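Six weeks with the Varkero hand-held gripper kit

I've been meaning to write this up since February, when the kit first arrived, but I wanted to get past the setup stage and see how it held up in regular use. A few people asked me in the comments on my Skodine arm post whether it was worth buying one of these instead of building from the open plans. I've built one from plans before, so I can compare.

Varkero sells the kit as a pair of grippers, a head strap with a small camera, the marker cubes and plates, cables, and a one-year license for Sastry, the recording software. You hold the grippers, do a task with your own hands, and Sastry turns the session into motion data your arm can learn from. There is a single-gripper version too. I bought the pair, because most of what I want my arms to do takes two hands.

Everything came in one box with foam inserts. Assembly took me most of an evening. The printed guide is thin and the step for fitting the markers has the plates shown upside down, which cost me a while. There is a corrected guide on their site that I found only after I'd finished. The screws are all the same size, and the hex key is included.

Juwita Osman helped me with the first full sessions. She has used two other kits of this type and her first comment was about the weight, which she thought was fine for short takes and too much for long ones. I agree. After ten minutes I want to put them down.

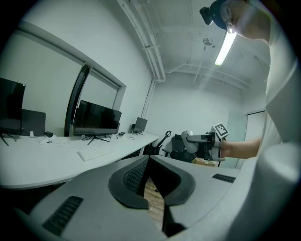 Recording day, with the head strap on and one of the grippers up.

The grip action is good. It closes smoothly and the springs are stiff enough that I don't squeeze things by accident. The finger pads pop off for cleaning, and the kit comes with one spare set. On my home-built pair the fingers had some side play that showed up as jitter in the data. I get much less of that with the Varkero.

The head strap is the weak part of the hardware. It has one adjustment at the back and it slips if you look down for long, and you look down all the time doing this kind of work. I added a strip of foam from a hardware store and that mostly fixed it. For the price it should come with better padding.

Now the numbers, such as they are. Over the six weeks I recorded 381 takes. Most were short pick-and-place jobs, and the rest were two-handed things like folding a towel or opening a box. Sastry rejected almost 100 of them for lost tracking. That sounds bad, but the bulk of those were from the first week, before I had worked out how it wants you to move. It loses you if you turn your wrists too fast or let one gripper cover the markers on the other. Once I slowed down, rejections became rare enough that I stopped worrying about them.

Sastry itself is plain software and I mean that as praise. You press record, you do the task, you press stop. The upload is slow, and the preview window can't be resized, which is annoying on a big monitor. It crashed on me twice. Both times the take I had just finished was saved. Export to the common formats works, and I had data going into my own training scripts the same night.

Calibration is needed at the start of each session. You hold both grippers out in front of you at waist height and keep them still until the software beeps. Then you touch the tips together and wait for a second beep. The whole thing takes less than a minute when it goes well. When the light is poor it can take several tries – I would have liked a message saying what was wrong, and all you get is a red bar.

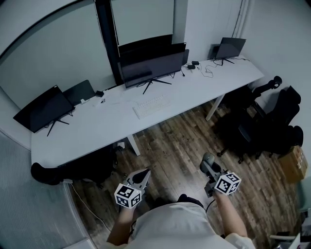

Can you use the kit with an arm from a different company?
Any arm with a parallel gripper should work, as long as you can send it position commands. I use mine with the Skodine and had to measure the finger offset myself, since there was no profile for it.

Support has been decent. I wrote to them about the marker step in the guide and got a reply the next morning. I wrote again about the strap and was told a new version is planned, with no date given.

I also looked at the Bamholm kit before buying. It's cheaper and lighter, but it was sold out when I checked and the software runs only on their own tablet. If you want to work on your own computer, that rules it out. If you don't care about that, it may be the better buy, and I'd be interested to hear from anyone who has one.

Would I buy the Varkero again? I think so. Building from plans saved me money the first time but I spent weekends chasing loose fingers and bad prints. With this one I was recording on day two. The license renewal is my main worry – Sastry is needed to process new takes, and the renewal price isn't listed anywhere on the site. I've asked them and will update this post when they answer.

Next I want to try it in the kitchen, starting with loading the dish rack.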